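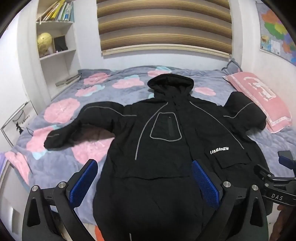 A reader commented under the last version that the brake part was too short and the clothing part came too late, when people are already standing at the door with the bicycle. We agree, so clothing is now the first section.

Medve evening rides
Checklist before riding in the dark, February version

Please go through all points at home, in good light. Write OK, NOT OK or NOT USED, and add a comment where it is useful.

1. Clothing

1.1 Outer layer has reflective parts on the front, the back and both arms.
Comment: Thin piping is better than nothing, but on a black jacket we ask also for a vest or a belt.

1.2 Reflective parts are clean and without cracks.
Comment: Wash at 3­­0 or 40 degrees, as the label says, and no softener. Do not iron over the reflective parts.

1.3 Hood is fixed or folded away.
Comment: A loose hood can hide the road when you look over the shoulder.

1.4 Cuffs are tight, and no cord hangs near the wheel.

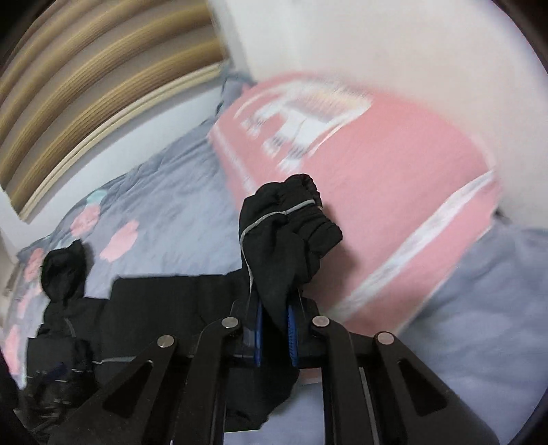 Black fabric, see point 1.1.

2. Lights

2.1 White light in front, red light behind, both switched on for ten minutes before leaving.
Comment: One member had a Vinus rear lamp which was good for 3 minutes and then died. The contact was rusty.

2.2 Battery shows at least 80 per cent.
Comment: The long round by the Stetasent bridge takes more time than it looks on the map.

2.3 Front light points down to the road - not into the eyes of other people.

2.4 Jacket, bag or mudguard does not cover the rear light. Sit on the bicycle and let somebody look from behind.

3. Brakes and wheels

3.1 Each brake alone can hold the bicycle when you push it forward.

3.2 Lever does not touch the handlebar when fully pulled.

3.3 Pads have enough rubber left and touch the rim, not the tyre.
Comment: On disc brakes, please ask the Rirosow workshop if you are not sure. They close early in winter.

3.4 No glass or small stones in the tyres.

4. On the road

4.1 Group has no more than 31 riders. If more come, we make two groups.

4.2 Spare tube, pump and charged telephone are in the bag.

Any point marked NOT OK must be repaired before the start. Papers go in the box beside the door until 18:30.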